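Prillex sells its home manipulation kit on the strength of arm reach and payload. Neither figure tells a buyer much. Household work is decided in the last few millimetres, and a split ring is a harder test than a full mug.
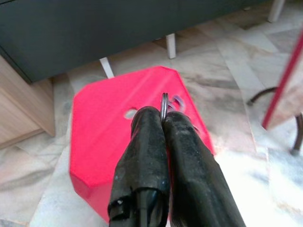 A ring that thin gives the fingertips almost no contact area, so the grip depends on the covering. Replacement covers should be in the base price. Prillex lists them as an extra at $40 a pair, with a 12-month warranty that excludes wear. I think that is the wrong way around.

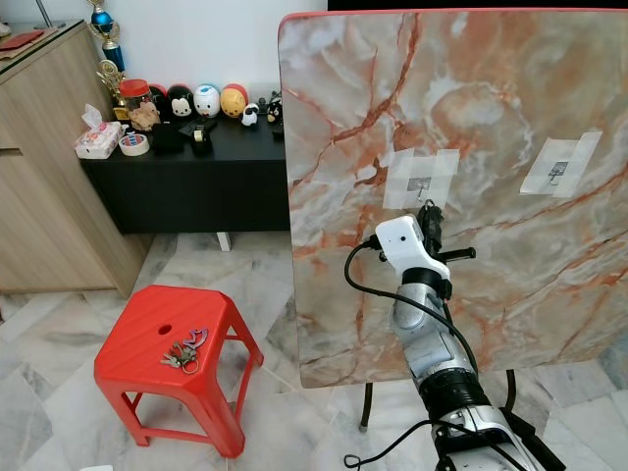 Volker Nolte at Rurkallow argues that buyers should judge the software first. I disagree. Software gets updated, but a worn fingertip changes the friction the controller was tuned for. Until Prillex publishes a wear rating in grip cycles, I would favour leasing the kit over buying it.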